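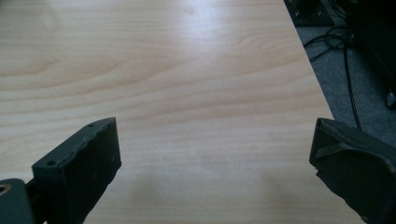
Dernière modification de cette page : 23 oct. 2018

Bon. La table est là. Enfin. Je fais vite parce que j'ai un train à prendre et que plusieurs personnes m'ont demandé des nouvelles du bureau depuis le billet de mai (celui où je râlais, oui).

Donc, le plateau. Clair, très clair, entre le beige et le miel pâle, avec un veinage qui ondule dans le sens de la longueur. Je voulais du foncé au départ. Marianna m'a dit non, tu vas voir chaque grain de poussière, prends du clair. Elle avait raison et ça m'agace. Par contre les reflets... dès que c'est allumé on a une grande tache blanche au milieu et le dessin du bois disparaît complètement. Pour écrire ça va, pour lire sur papier glacé c'est pénible. Je me décale, je penche la tête, bref.

C'est le modèle Lodholm, acheté d'occasion à Sławomir Michalski qui vidait son atelier. Je lui ai pris aussi une étagère Gurkska qui n'est toujours pas montée, il me manque les taquets. S'il lit ça : Sławomir, les taquets !!

Montage : 47 minutes pour les pieds. La notice disait 30. Eugeniusz tenait le plateau, moi je vissais, et on a mis un pied à l'envers, évidemment. On l'a vu au moment de retourner la table. Tout redémonter, recommencer, la clé qui roule sous le radiateur. Huit vis par pied quand même. Passé la soirée là-dessus si on compte la pizza.

Maintenant les câbles. Le vrai sujet.

La table est propre, dégagée, jolie, et juste à côté, sur la moquette, c'est un nid. Des boucles noires les unes sur les autres, avec un câble qui file tout droit de son côté comme s'il n'était pas de la famille. Noir sur moquette grise, on ne voit que ça. J'ai beau avoir rangé le dessus, l'oeil descend direct par terre.

Ce que j'ai essayé jusqu'ici :

Les colliers en plastique. Très bien pendant deux jours, puis j'ai voulu débrancher un truc et j'ai dû tout couper au ciseau. Plus jamais.

Les bandes velcro. Mieux. Mais j'en ai acheté trois et il m'en faudrait le triple. Et elles accrochent la moquette, on retire des peluches grises à chaque fois.

La boîte Fokeo, celle où on cache la multiprise. Trop petite pour la mienne, le couvercle ne ferme pas. Rendue au magasin. La dame de la caisse m'a regardé comme si c'était ma faute (c'était un peu ma faute, je n'avais pas mesuré).

Ne rien faire. La méthode actuelle, donc.

Maja Jabłońska, dans les commentaires du dernier billet, conseillait une goulotte vissée sous le plateau. L'idée me plaît, mais percer là-dedans me fait peur - je ne connais pas l'épaisseur exacte et je n'ai pas envie de voir une vis ressortir par le dessus. Quelqu'un a déjà fait ça avec de l'adhésif double face ? Est-ce que ça tient, l'été, quand il fait chaud sous les toits ? Je demande vraiment.

Autre question pendant que j'y suis : la moquette. Moquette rase, mouchetée gris moyen gris foncé, la moquette de bureau par excellence. Au début je voulais l'arracher. Finalement je m'y suis fait, elle ne marque pas, elle étouffe le bruit de la chaise, et les voisins du dessous m'ont dit bonjour deux fois cette semaine. Je la garde. Un tapis par-dessus peut-être, mais alors il faudra encore bouger les câbles... on y revient toujours.

Pour la suite, dans le désordre : déplacer la lampe (le reflet, voir plus haut), trouver des taquets, regarder ce que fait Lauritsen comme goulotte, jeter les cartons du couloir avant que quelqu'un se casse une jambe. Et étiqueter les prises. Je dis ça à chaque déménagement et je ne l'ai jamais fait, je débranche toujours la box en croyant débrancher la lampe.

Pour le prix de la table, on m'a posé la question par mail, je réponds aux gens directement, Sławomir préfère que je n'en parle pas ici, il m'a fait un prix d'ami.

Voila, je file. Les commentaires sont ouverts, je lirai vos réponses sur le double face ce soir dans le train si le réseau veut bien.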